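버니니어, 목재 완구용 수성 도료 시험 기준 개정… 8월 생산분부터 적용

도막 부착력·내타액성·모서리 마모 항목 강화, 시험 성적 요약서 제품 단위로 공개

목재 역할놀이 완구 제조사 버니니어(Birninier)는 자사 도장 제품에 적용하는 사내 시험 기준을 개정하고 8월 생산분부터 전 품목에 적용한다고 밝혔다. 개정 대상은 주방놀이, 가게놀이, 공구놀이 등 도장 면적이 넓은 대형 완구군이며, 소형 블록류는 기존 기준을 유지한다.

이번 개정은 수성 도료 전환이 마무리된 데 따른 후속 조치다. 버니니어는 유성 도료를 쓰던 일부 부재를 수성 아크릴계 도료로 교체해 왔으며, 마지막으로 남아 있던 문짝과 측판 공정의 전환을 상반기에 끝냈다. 수성 도료는 건조 과정에서 발생하는 휘발성 유기화합물이 적은 반면 건조 온도와 습도에 따라 도막 경도의 편차가 커질 수 있다. 회사는 이에 맞춰 시험 항목과 시료 채취 방식을 함께 손봤다.

개정 기준의 핵심은 도막 부착력 시험의 시료 조건이다. 종전에는 평판 시편만을 대상으로 격자 절단 시험을 했으나, 앞으로는 완제품에서 절취한 부재를 시편으로 사용한다. 평판 시편은 도료 자체의 성능을 비교하는 데 적합하지만 라우터 가공면이나 목재 마구리면의 흡수 편차를 반영하지 못한다. 절취 시편은 문짝 앞면, 상판 모서리, 손잡이 체결부 주변에서 각각 채취한다.

모서리 마모 시험은 신설 항목이다. 반경 가공된 모서리에 일정 하중의 마모포를 왕복시킨 뒤 하도가 노출되는지를 확인한다. 왕복 횟수는 1,000회로 정했다. 판정은 육안 관찰과 확대 관찰을 병행하며, 하도 노출이 확인된 시편이 한 개라도 나오면 해당 생산 로트 전체를 보류한다.

내타액성 시험은 침지 시간을 늘리고 판정 방법을 변경했다. 인공 타액을 적신 여과지를 도장면에 밀착시킨 후 여과지로 옮겨 간 색의 정도를 표준 회색 색표와 대조한다. 색상별 편차를 줄이기 위해 채도가 높은 색은 별도 시편군으로 분리한다. 무광 도료와 반광 도료도 동일 시편군에 섞지 않는다.

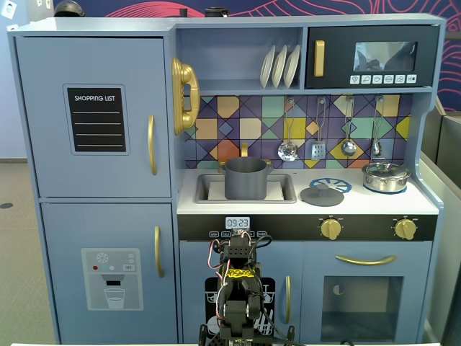
인쇄면에 대한 기준도 별도로 마련했다. 도장면 위에 무늬나 문자를 인쇄한 부재는 인쇄층과 도막의 계면에서 박리가 먼저 일어나는 경우가 있다. 이에 따라 인쇄 부재는 점착테이프 시험과 습식 마찰 시험을 모두 통과해야 출하할 수 있다. 습식 마찰 시험의 왕복 횟수는 200회이며, 중성세제 희석액을 사용한다. 가정에서 젖은 천으로 표면을 닦는 조건을 가정한 것이다.

금속색 부품은 목재 부재와 분리해 관리한다. 금속색 도장 또는 도금 부품은 납품 단계에서 용출 시험 성적서를 제출받고, 입고 후 로트별로 표본을 다시 뽑아 확인한다. 성적서의 시험 대상과 실제 입고품의 색상 번호가 일치하지 않으면 입고를 거절한다.

시험은 협력 시험소인 움스카(Umska)가 수행한다. 움스카는 시료 접수, 전처리, 시험, 판정의 각 단계를 분리해 운영하며 시료에는 제품명 대신 관리 번호만 표시한다. 버니니어의 생산 부서는 판정이 확정되기 전까지 중간 결과를 열람할 수 없다. 재시험은 시험 장비의 이상이 기록으로 확인된 경우에만 허용된다.

개정 기준을 마련하는 과정에서 회사는 기존 도장 부재 시편 435개를 다시 시험했다. 이 시험에서 부착력 저하가 상대적으로 자주 관찰된 부위는 합판의 절단면과 나사 체결부 주변이었다. 버니니어는 이 결과에 따라 절단면에 하도 도포 공정을 추가하고, 나사 구멍 가공을 도장 이전 단계로 옮겼다. 공정 순서 변경으로 늘어나는 건조 대기 시간은 건조실의 적재 간격을 조정해 흡수한다.

도료 공급사는 잔주아(Janjua)로 단일화됐다. 복수 공급사의 도료를 혼용하면 동일 색상 번호라도 안료 배합이 달라 판정 기준을 일관되게 적용하기 어렵다는 판단에 따른 것이다. 잔주아는 로트별 점도, 고형분, 산도 측정값을 납품서에 기재하고, 안료나 보존제의 종류를 바꿀 때는 변경 전에 서면으로 통보해야 한다. 통보를 받은 버니니어는 변경 도료로 제작한 시편의 전 항목 시험이 끝날 때까지 기존 도료를 계속 사용한다.

소비자가 확인할 수 있는 정보의 범위도 넓어진다. 회사는 제품별 시험 성적 요약서를 자사 기록 관리 시스템 서누소우(Surnusow)를 통해 공개한다. 제품 바닥면 또는 뒷판에 표시된 로트 번호를 입력하면 시험 항목, 시험 방법, 판정 결과를 조회할 수 있다. 요약서는 국문과 영문 2개 언어로 제공되며, 도료의 상세 배합비는 공개 대상에서 제외된다. 8월 이전 생산분은 종전 기준에 따른 결과가 표시된다.

기존 구매자가 별도로 취해야 할 조치는 없다. 종전 생산분은 생산 당시의 사내 기준을 통과한 제품이며, 이번 개정은 회수나 교환을 수반하지 않는다. 다만 도막이 들뜨거나 벗겨진 부재가 있는 경우에는 사용을 중단하고 로트 번호와 해당 부위의 사진을 고객지원 창구에 제출하면 부재 단위로 교체받을 수 있다. 사용자가 임의로 재도장하거나 바니시를 덧바른 부재는 교체 대상에 포함되지 않는다.

표면 관리 방법은 다음과 같이 안내한다. 오염은 물기를 짠 부드러운 천으로 닦고 마른 천으로 남은 수분을 제거한다. 알코올, 염소계 표백제, 연마제가 포함된 세정제는 사용하지 않는다. 직사광선이 장시간 닿는 창가와 난방기구 주변은 도막의 변색과 목재의 수축을 유발할 수 있으므로 설치 장소에서 제외한다. 점착력이 강한 스티커를 도장면에 붙였다가 떼어 낼 때 생긴 손상은 시험 기준이 전제한 사용 조건에 해당하지 않는다.

회사는 다음 개정에서 경첩과 문짝 개폐부의 반복 하중 시험을 다룰 예정이다. 현재 시험 장치의 고정 방식과 개폐 속도를 검토하고 있으며, 적용 시점은 예비 시험이 끝난 뒤 별도로 공지한다.

버니니어 개요
버니니어는 목재 역할놀이 완구와 유아용 소형 가구를 설계·제조하는 기업이다. 목재 가공, 도장, 조립 공정을 자체 운영하며 유치원과 어린이집, 일반 가정에 제품을 공급하고 있다.

자료 문의
버니니어 홍보팀. 개정 기준의 항목별 전문과 시편 채취 위치 도면은 취재 목적에 한해 요청 시 제공한다. 접수 시간은 오전 10시부터 오후 5시까지다.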